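Gurkville Neighbors Help Board
Print this page | E-mail to a friend
Filed under: Town Hall & Council > Meetings > Public comment
Last updated: 1 May 2020

How do I get a comment into a council meeting when the meeting is by phone?

Posted by Josefina Cisternas

Hi everybody! I've lived in Gurkville for years and have never once spoken at a council meeting, and now that they're all by phone I finally want to. Figures, right?

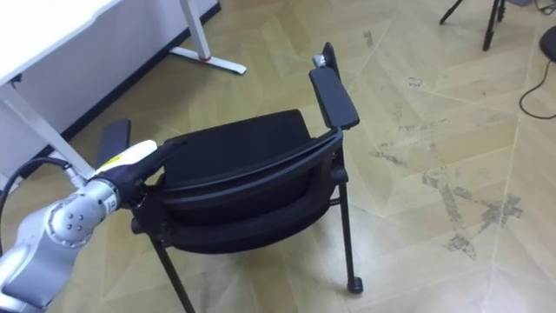
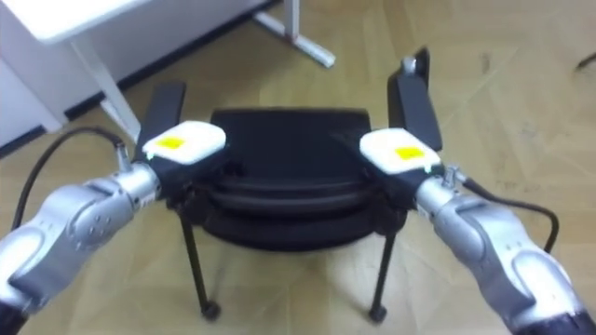
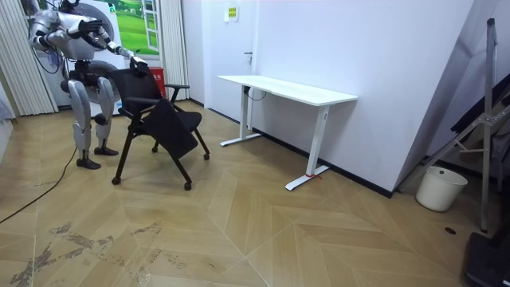
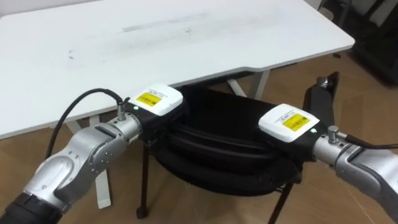
What got me going is the plan to close part of Szilágyi Street to through traffic so people have room to walk and keep their distance. The stretch they're talking about is only 600 feet long, from the library corner down to the old feed store, but it's the part with the narrow sidewalk where you have to step into the road every time you meet a stroller. I love this idea. I would love it even without a virus going around.

The notice on the town site says the meeting starts at 7 and that "comments will be received in accordance with the temporary rules." Great, but I can't find the temporary rules! I clicked everything. I found the rules from before, which say to fill out a card at the back of the room, and I found a page about dog licenses.

So here's what I'd like to know. Can I talk live on the phone, or do I have to write in? If I write, does a real person read it out loud, or does it just go in a folder? Is there a limit on how long it can be? And does it matter that I live on the Jeststead side of the line, a block outside the town limits? I shop on Szilágyi Street and walk it nearly every day, but I don't vote in Gurkville elections.

I also have a bunch of neighbors who feel the same way (22 names so far, all gathered by e-mail and by hollering over fences) and I'd like to know if I should send in a list or get them all to write.

Thank you so much, this board is a gem.

Dénes Győri wrote:

Good for you, Josefina! I've been sitting in on these things for ages and it is wonderful to see new people want in.

You can do either one, live or written. The temporary rules are attached to the agenda itself as the very last page, so open the agenda PDF and scroll all the way down past the budget tables. They aren't posted anywhere else that I know of, and I have asked the clerk's office twice to put them on the front page.

For talking live: call the number at the top of the agenda a few minutes before the start. You'll be muted. When the mayor opens public comment on your item, press star 9 and that puts you in line. You'll hear a recorded voice say you're unmuted, and then you give your name and street and go. Wait for that voice. At the last meeting a man from Stetuvholm Road gave what I'm sure was a terrific speech and we got the final ten words of it. Turn your computer speakers off too if you're also watching the stream – the stream runs well behind the phone line and you'll hear yourself come back and lose your place. Happened to me!

For writing: send it to the clerk by noon on the day of the meeting and put the item number in the subject line. If you write "please read aloud" at the top, the clerk reads it into the record for up to three minutes and then stops, even in the middle of a sentence. At the clerk's pace that is roughly 480 words. I'd aim for a good bit less. Without "please read aloud" it still goes to every council member, but it won't be heard in the meeting.

You don't have to be a resident. The old card had a box for "resident / non-resident" and that's just for their notes. Say up front that you live in Jeststead and walk the street every day. Council members like knowing why a person cares.

About your neighbors, I'd do both. Send the list of names with your letter, and get three or four of the ones with something particular to say to write their own. Somebody who pushes a wheelchair along there, or somebody who works in one of the shops. When the crosswalk by the school came up in December, there was a long petition in the packet and what the council kept coming back to was one short note from a crossing guard.

Let us know how it goes, I'll be on the line cheering silently on mute.

Ryan Nuttall wrote:

just email the mayor, thats what I do

Zdeňka Zelenák wrote:

Dénes has it covered beautifully, so I'll only add a few things I picked up from doing this for the first time last month. (It was fun! I was shaking, but it was fun.)

Check which part of the agenda your item is in. If Szilágyi Street is on the consent list, they vote on that whole list at once near the start and there's no separate comment for it. You can e-mail the clerk beforehand and ask for it to be pulled for discussion, and a council member has to agree to do it. Mine agreed in a very nice two-line reply.

The general comment period at the beginning is only for things that are NOT on the agenda. I called in for that by mistake and was told, kindly, to get back in line for later. Later was quite a bit later. Have your phone on the charger and some supper next to you.

Write out your first sentence word for word, even if you wing the rest. There's no face to look at on a phone call and the quiet is strange.

One thing I'm not sure about is whether pressing star 9 a second time takes you out of line. I pressed it twice and still got called, but a friend of mine swears she got dropped. Dénes, do you know?

Dénes Győri wrote:

Zdeňka – I believe the second press lowers your hand, so you may have gotten lucky. I'll ask the clerk and post what she says.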